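STINEO WORKSHOP BUILDING, ROOM 2
Periodic room and furniture inspection, checklist with comments
Inspection period: March 2024
Inspector: Walter Huanca
Reviewed by: Ferenc Lengyel
Form status: closed with open items, see section 6

Key: OK = acceptable. C = acceptable with comment. X = action required. N/A = does not apply to this room.

1. Access and floor

1.1 Door opens fully and closes on its own. OK
1.2 Door hardware secure. C
Lower hinge has one screw that turns without biting. Replace with the next longer size. Do not fill and reuse.
1.3 Walking path from door to table clear of stored items. OK
1.4 Minimum clear width of path, 36 inches. OK
Measured at the narrowest point, between the shelf unit and the near table corner.
1.5 Floor covering flat, no lifted seams. C
Seam by the door threshold has started to lift over a length of 2 inches. Taped at time of inspection. Tape is a temporary measure and is to be listed again at the next visit if still in place.
1.6 Floor free of spills and residue. OK

2. Table

2.1 Top free of splinters, cracks and raised grain. OK
Checked by hand along all edges, then with a cloth. No snags.
2.2 Legs and fasteners tight. C
Two fasteners on the wall side took a quarter turn. All others held. Table is a Pintér model, item tag 264.
2.3 Top level. OK
2.4 Table does not rock under hand pressure at the corners. OK
After 2.2 was corrected. Slight movement before.
2.5 Surface finish sound. C
Finish is dull in the area used most. No bare spots. Refinishing was put off at the last review and the inspector agrees it can wait until the June shutdown.
2.6 Only the item being handled is on the top during work. C
Caps, pens, tubes and other small round items roll on this surface. A shallow tray is available on the shelf unit and should be used for anything waiting its turn.

3. Wall and fixings

3.1 Paint sound, no flaking or damp marks on the wall behind the table. OK
3.2 No unused screws or nails projecting from the wall. OK
3.3 Adhesive hooks and plates. C
One adhesive hook plate on the wall behind the table. Press test passed at all four corners. No load rating is marked on the plate, and none was found in the room file. Until a rating is known, treat as unrated and hang nothing on it. If it is no longer needed, remove it with low heat and a plastic scraper, and touch up the paint.
3.4 Wall outlets secure, covers intact. OK

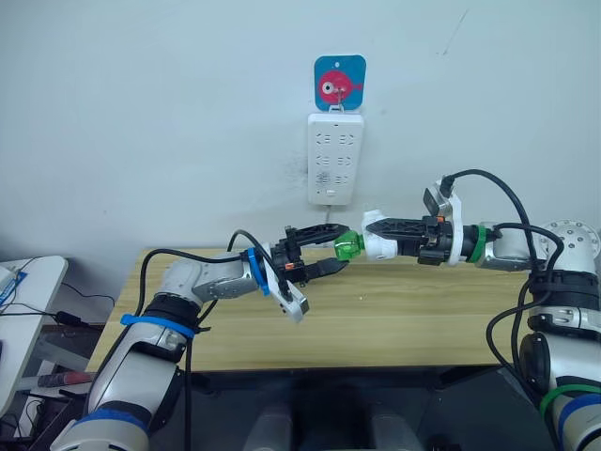

Photo ref. 2-3. Light wooden tabletop with wall behind, adhesive hook plate high on the wall. White cylindrical item with translucent green cap held above the table. See 2.6 and 3.3.

Press test, surface check and fastener check were done in person and are recorded under their own item numbers.

4. Lighting and air

4.1 All ceiling lamps working. OK
4.2 Light level at tabletop suitable for close work. OK
Meter reading 58 foot-candles at the center of the top. The room standard calls for 50.
4.3 No glare on the work surface from the normal working position. OK
4.4 Vent grille clean. X
Dust buildup on the lower slats. Vacuum, then wipe. Grille is held by two clips and comes off without tools.
4.5 Room temperature within the posted range. OK

5. Housekeeping and storage

5.1 Shelf unit fixed to wall. OK
Bracket supplied by Stevura, both anchors tight.
5.2 Heavy items on the lower shelves. C
One carton of paper stock moved down from the top shelf during the inspection.
5.3 Cleaning products in original containers with readable labels. X
One spray bottle in the cabinet has a handwritten label that can no longer be read. Contents not confirmed. Bottle was set aside for disposal under the building procedure. Do not sniff or decant.
5.4 Waste bin lined and not overfull. OK
5.5 Capped items stored with caps fully seated. C
Spot check of the supply drawer found two caps loose. Both pressed home. Users should check for the click before putting an item away.
5.6 First aid kit present, seal intact. OK
5.7 Food and drink storage. N/A

6. Open items

1.2 Hinge screw. Owner: building maintenance. Priority: normal.
1.5 Floor seam. Owner: building maintenance. Priority: high, trip hazard.
3.3 Hook plate. Owner: room user. Find rating or remove. Priority: low.
4.4 Vent grille. Owner: cleaning contractor (Trornia). Priority: normal.
5.3 Unlabeled spray bottle. Owner: building safety desk. Priority: high.

Reviewer comments (F. Lengyel)

On 1.5: tape is accepted for this period only. If the seam lifts farther, close that side of the doorway and report it the same day.
On 2.2: table fasteners have now been tightened at two inspections in a row. Fit lock washers on the wall side and note the result against the item tag.
On 3.3: agree with the inspector. My preference is removal.
On 5.5: add to the user sheet posted inside the cabinet door. No separate notice needed.

High priority items are to be rechecked in person. Normal and low priority items may be closed by a signed note from the owner, attached to this form.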